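Comparing two hand-held grippers on cloth: a bench procedure

Posted December 12, 2018 by Nadja Tanner

Cloth is a poor material for judging grip force and a good one for judging jaw geometry, closing behaviour and tracking quality. The procedure below is the one we use at Weltirholm to decide whether a pair of hand-held grippers is ready for recording. It assumes the grippers are already assembled, that each carries a cube marker, and that the Hedeo tracking software is installed and reading the head camera.

What you need

Two hand-held grippers of the same build
One cube marker per gripper, with no ID shared between the two
A head-mounted camera, calibrated
A light, single-colour cloth with no stiff hem
A chair without armrests
Enough cable for both grippers at full reach

1. Check the marker IDs

Start the tracker and hold up one gripper at a time. Rotate it slowly through all visible faces of the cube. Each face should report the same gripper name. If the name flips between left and right, two faces have been printed with the same ID and the cube has to be replaced. Do not try to correct this in the configuration file.

2. Set the jaw zero

Close each jaw fully with nothing in it and store the value. Open it fully and store that value as well. In our last comparison the left gripper read 1502 counts open and 451 closed. The absolute values differ from unit to unit and are of no interest. Repeat the open and close cycle and confirm that the reading returns to the stored value within 2 counts. A larger drift usually means a loose horn screw.

3. Route the cables

Sit down and raise both arms to the height of your face. Neither cable should pull at the gripper. Let them hang away from the jaws, and keep them out from between the camera and the cubes. A cable crossing a cube face will drop the detection for that face, and the log gives no hint as to the cause.

4. Run the two-handed lift

Pick up a corner of the cloth with the right gripper and raise it until the fabric hangs free. Hold it there. Bring the left gripper in from below with its jaw open, pinch the hanging cloth, then release the right. Regrip with the right and repeat. Keep both wrists turned so that the cubes face the camera.

The approach is the part worth watching. One jaw is loaded, the other is open and moving, and the folds are likely to cover a marker if the wrists are rolled inward.

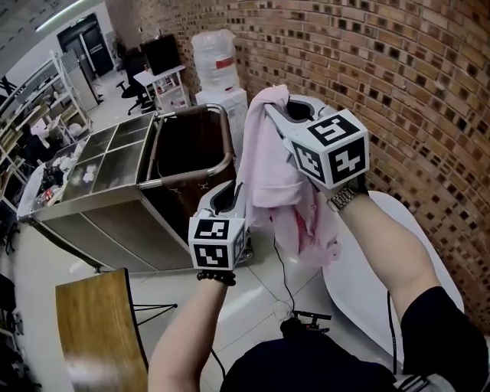
5. Read the log

Export the session and open the detection table. For each gripper, look at the longest run of frames without a pose. We accept gaps of up to 125 milliseconds. Longer gaps are interpolated badly by the Rweyemamu filter, which assumes constant velocity and overshoots when the hand reverses.

Compare the two grippers on the same motion. If the right has longer gaps in both directions of transfer, swap the cubes and run step 4 again. Gaps that follow the cube point to a printing or flatness fault. Gaps that stay with the hand point to technique or camera angle.

6. Compare jaw pads

Change the pads on one gripper only and repeat step 4 with the same cloth. Note slips, double picks (two layers taken when one was intended) and failures to release. The smooth pads from the Pestville batch released cleanly but slipped on a single layer. The ribbed pads held a single layer and caught on the weave when opened slowly. We kept the ribbed set and raised the opening speed.

Store the pad type in the session name. It is not recorded anywhere else.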